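Desktop organisers: small storage for bottles, tubes and odds and ends

Gallery and notes, November 2022

Make-up and skincare tend to spread. A bottle gets left by the mirror, a lipstick goes into a coat pocket, and after a few weeks the table has no clear space on it. A desktop organiser keeps the everyday things upright and in one spot, and the better ones take up less room than a sheet of paper laid beside them would suggest.

This page is part of our storage section. The other galleries cover bathroom shelves, hall cupboards and sewing boxes, and there is a separate page for jewellery. The pieces we keep coming back to are the ones that mix open compartments with drawers. Open compartments suit anything used every day. Drawers suit the things that roll, such as pencils and small brushes, and the things you would sooner not look at, such as cotton pads and half-used samples.

Before buying, measure your tallest bottle with its cap on. Most complaints we get are about height. A compartment with no lid can take a tall bottle, but a bottle that is much higher than the back panel will tip if it is knocked. Measure the depth of the table as well and leave a hand's width in front so that the drawers can be pulled out fully.

Labels are worth the trouble if more than one person uses the organiser. Put them on the wood and leave the bottles alone, as bottles get finished and thrown away. Short words are best. One label for each compartment is usually enough.

Light pink wooden organiser with small yellow labels, on a black table. The slots on the right step down towards the front. 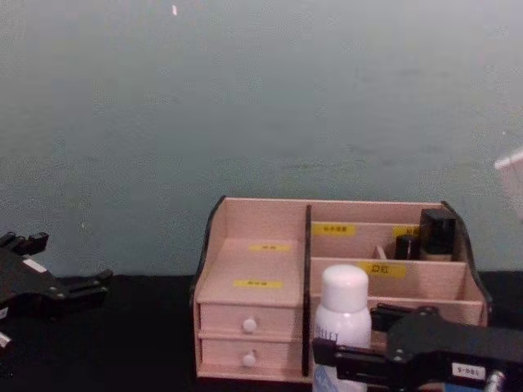
White plastic bottle with a rounded cap, and the organiser with its drawers closed.

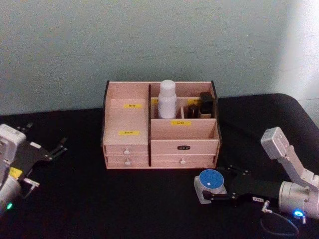

Marlene Figueiredo wrote to us after the last update to say that she gave up labelling by product and went over to labelling by time of day. Morning things go on the left, evening things on the right, and anything that hasn't been used since January goes in the bottom drawer until she decides about it. She also thinks our advice on tall bottles is too cautious. Hers stand at the back with shorter ones in front, and she says they have stayed put through one house move and a change of table.

We have added her layout to the list of suggestions. It works best with two columns of roughly equal width. With a single column, use the upper compartment for the morning and the lower one for the evening.

Notes on care

Wipe bare or painted wood with a cloth that is barely damp, then dry it straight away. Foundation should be lifted off with a dry tissue first. Nail varnish remover will take paint off, so keep that bottle in a saucer or in another room. Paper labels will need replacing from time to time. The printed film type lasts longer but leaves glue behind, which comes away with a little cooking oil.

If a drawer sticks, take it out and rub a candle end along both runners. Knobs work loose with use. Most are held by one screw from the inside of the drawer front, and half a turn will do it.

Sizes

For a dressing table, 22 cm deep is comfortable. Anything over 55 cm wide is better on a chest of drawers. If the organiser is going on a shelf, check the fixings before you fill it, as 3 or more full glass bottles weigh more than people expect.

Next in this section: Hall cupboards
Previous: Bathroom shelves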